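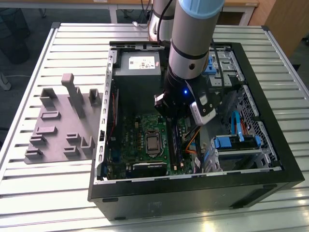
Desktop computer tower on its side, side panel removed.

Wurkilen is a co-op action game for PC, made by Eklund and published by Pudby. Two to four players. Set on a drowned island of the same name, where each session is a "descent" through flooded halls toward a bell tower at the bottom. Designed by Ruoxi Tan, with music by Marlina Chin. Often filed under looter games, though there is less loot than that suggests.

Gameplay

Players pick a lamp before a descent. The lamp does the job a class does in other games. Red lamps burn enemies that stand in the light, green lamps slow them, white lamps heal but attract swimmers. Lamps can be swapped at shrines, never in a fight.

Water level is the main mechanic. Every hall has a valve, sometimes a couple, and turning one raises the water somewhere else. Low water means ground enemies and open doors. High water means swimmers, short breath, and access to the upper ledges where most chests are. Teams have to agree on it. In public matchmaking they mostly don't, and the valve vote was added for this reason in the second season.

Weapons wear down. Repairs cost salt, the only currency in the game. Salt is lost on a full team wipe, kept on a single death.

There are 42 weapons in the current build, not counting the reskins sold in the season shop.

The Bell Dungeon

The endgame activity is Pomdale, usually just called "the Bell" by players. Three-player limit, no matchmaking, no revives after the second door. It opened in February, without any announcement, when a team rang the four shrine bells in the right order. Shirin Ghasemi, who wrote the quest text, had hidden the order in the item description of a fishing hook.

Four encounters:

The Stair. A timed climb ahead of rising water. No enemies until the last landing.

Choir. Three statues sing, one of them wrong. Hitting a correct statue floods the room. Players with the sound off can use the ripples, added later as an acessibility option.

The Long Hall. Mostly a fight. Considered the weakest of the four, too many swimmers in too small a space.

The Ringer. Final boss. Has one health bar, split by the tide. Damage done at low water is undone if the tide comes back before the bell is struck. Most teams run two red lamps and one white here.

Rewards are the Clapper (a hammer), the Pomdale armor set, and a rare boat skin. The hammer drops from the Ringer only. The drop rate has been raised once.

Pomdale was at first open one weekend in every three. This was unpopular. It has been open all the time since patch 51, with a weekly limit on rewards instead.

Development

Eklund started on the game as a single-player title about a lighthouse keeper. Co-op came in after Tan and lead programmer Jouko Nieminen tried a split-screen test build and kept it. The lighthouse is still in the game, seen from the starting beach, cannot be entered. Nieminen wrote the water system from scratch. It was later cut down, the early version simulated every room on the island at once and ran badly on anything but new machines.

Xuelian Liao joined late as encounter designer and built most of Pomdale. She has said the Ringer went through several versions, including one where the boss could be talked out of the fight. Some of that dialog is still in the files. 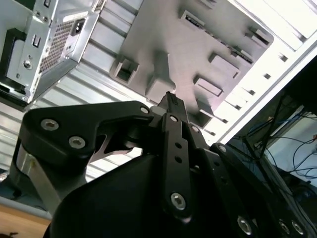
Power supply mounted inside a metal computer case.

Technical

PC only. No console version has been announced. The game needs a dedicated graphics card and is heavy on the processor because of the water. A "still water" setting turns off most surface movement and helps a lot on older machines, but ripples in Choir are always drawn. Cross-region play works, save transfer between accounts does not.

Error 1401, a lost connection at the moment a bell is struck, was the best known bug. Teams hit by it lost their salt and their checkpoint. Fixed in patch 51, came back breifly, fixed again.

Reception

Mixed at launch, better after Pomdale. Reviewers liked the water and the sound, less so the thin early game and the salt prices. Chin's score was praised, in particular the Choir theme, which changes key with the tide. Common complaints were the weekend schedule (since dropped) and the lack of anything to do solo.

Sequel

Wurkilen 2 is in early work at Eklund. Tan is not directing. Nothing shown yet apart from a logo.

See also: list of Wurkilen lamps; Clapper (weapon); Eklund

Last updated: 5th August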